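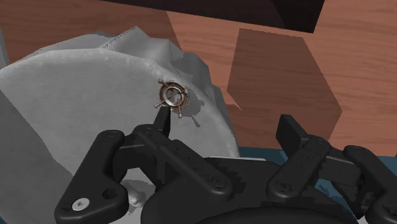 Home News Workshop Notes Diary Back Issues Contact

Workshop Notes: Zandance gets its fingers seen to

7 August 2023

Zandance, the small pick-up cell at Latuheru, was off for most of last month while Juwita Teoh stripped the gripper and Sugeng Santoso brought the simulated copy of the cell back into line with the real one. Both jobs are finished and the booking sheet is open again.

The trouble was play in the left finger. Picking a block off bare wood, you would never have noticed. With a small metal part lying on cloth, the tip was arriving low and to one side, pushing into the fabric and taking a fold of it along with the part. Juwita found the wear at the pivot bolt near the top of the long link, where it meets the parallel bars. She has replaced the bolt and the bush and refitted the fasteners on both fingers with fresh threadlock. Please don't nip them up "just to be safe". If the fingers feel stiff, tell her.

The other half of the job was the model. Sugeng had been running the cloth tasks in simulation with finger measurements taken in January, before the tips were changed, so the simulated fingers were slightly longer than the ones on the arm. He has measured everything again with the gripper off the wrist, corrected the joint positions and put the closing limits back to match. The cloth needed work too. It was set too stiff and stood up in a heap where the real one slumps, which made the approach look easier than it is.

After the changes he left it running over 3 nights. The old model had been through 3,172 attempts at the metal ring task, and those results have now been archived and should not be used for comparison. The new set stands at 2,108 attempts and is still growing. Anyone who wants the numbers split by approach angle can find them in the Wirnasier folder, under the cell name.

A few things to know before you book:

The start-up check now takes two passes instead of one. Open and close the fingers fully with nothing between them, then do it again at slow speed and watch both tips. They should meet square. If one leads the other, stop there and write it in the book.

Wipe the linkage with a dry cloth at the end of a session. Lint from the fabric work gets into the pivots, and there was a fair wad of it in the right finger when it came apart. No oil, please. It marks the cloth and holds the lint.

If you change anything on the real gripper, even a tip, tell Sugeng the same day so the model can follow.

Load the model file marked 2. The first one is still in the folder for the moment but will be removed once Ever, the scheduling program, has stopped pointing to it. Old bookings may still open it by default, so check the name at the top of the window.

Juwita has one set of spare bushes left and more on order. She would like the loan box of hex keys back as well, with the small ones in it.

Contact the workshop desk | © Latuheru Workshop Newsletter | Back to top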